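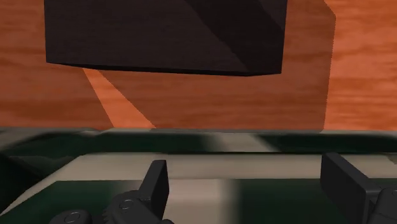
Figure 1. Simulated wrist view with the gripper open and a dark block above the table, randomized wall and table textures.

Bivatik Manipulation Software -- Progress Report to Rendarside
Reporting period: May to October 2024

1. Status

Work packages 1 and 2 are complete. Work package 3 (wrist-view perception) is on schedule. Work package 4 (planner integration) is behind by one milestone, as described in section 4. No change to the budget is requested. One change to the order of deliverables is requested in section 6.

2. Simulation and rendering

The renderer was moved out of the physics process during the period. It now runs as a separate service and reads object and joint states from a shared buffer. The physics step no longer waits for image output, and a failed render can be repeated without rerunning the episode. State logs and images are joined afterward by step index.

Scene variation is controlled by a single configuration file per batch. Wall texture, table texture, light position, block color and block pose are drawn independently. Figure 1 comes from a batch with a wood-grain wall and a blurred green and beige table surface. The shadow on the wall behind the block is worth noting. In earlier batches shadows were switched off to save render time, and the segmentation model trained on them labeled dark wall regions as part of the object. Shadows are now on by default.

Low-contrast cases were also too rare in the first batches. Dark objects and black finger pads have similar pixel values, and the model had learned to separate them mainly by position. The sampler now draws dark blocks more often, with tilted poses included. The current training set holds 900 episodes. A further 300 are held out for evaluation and share no texture files with the training set.

3. Perception

The wrist-view model produces two outputs: a mask for the target object and a mask for the gripper. The gripper mask is checked against the one obtained by projecting the known finger geometry through the camera model. When the two disagree beyond a threshold, the frame is flagged and the pose estimate is not passed on.

This check was added in response to a calibration fault. The camera transform used by the renderer and the one used by the pose estimator had drifted apart after a change to the gripper model. Both now read from the same file, and the build fails if a second copy is found.

Objects that extend past the image border remain the weakest case. The estimator fits a box to the visible faces, and when the top of a block is out of view the height is poorly constrained. The present approach carries the height over from the last view in which it was fully visible. If no such view exists, the planner receives a range instead of a single value. Handling of that range on the planner side is incomplete.

4. Planning and control

The grasp planner accepts live pose estimates and replans when the estimate moves outside the tolerance set at the start of the approach. Replanning is limited to 2 attempts per approach. After that the arm returns to its start pose and the episode is logged as aborted.

The open milestone is planning under uncertain height. The Amance interface passes object dimensions as fixed values, and a range has to be flattened before it can be sent. Taking the upper bound is safe but causes the planner to reject grasps that would be reachable. An extension to the message format has been written and is under review. Until it is merged, the affected episodes are counted separately and left out of the main evaluation.

Finger control was rewritten to use position targets with a force limit. The previous version commanded velocity and showed oscillation at contact when the simulation step was lengthened. The new controller has been tested only in simulation. Transfer to the bench at Tavares is planned for the next period.

5. Tooling

The replay viewer now shows the wrist image, both masks and the planner state at the same step. Log files from before the renderer change can be opened, but without masks. Regression tests cover 18 recorded episodes, including the calibration fault and three border cases. The suite runs on every merge to the main branch.

6. Requested change and next steps

We ask that deliverable 3.2 (evaluation report) be moved after deliverable 4.1 (planner with uncertain dimensions). Reporting the evaluation first would leave out the border cases, and most of the report would have to be redone -- the second run is the one of use to Rendarside.

Work planned for the next period:

Merge the message extension and remove the separate count for uncertain-height episodes.
Run the full held-out set with shadows on and border cases included.
Port the finger controller to the Tavares bench and record contact forces.
Write the operator notes for the replay viewer.

The bench port depends on access to the Tavares controller firmware, which has been requested. If access is delayed, the evaluation will proceed first and the remaining items will keep their order.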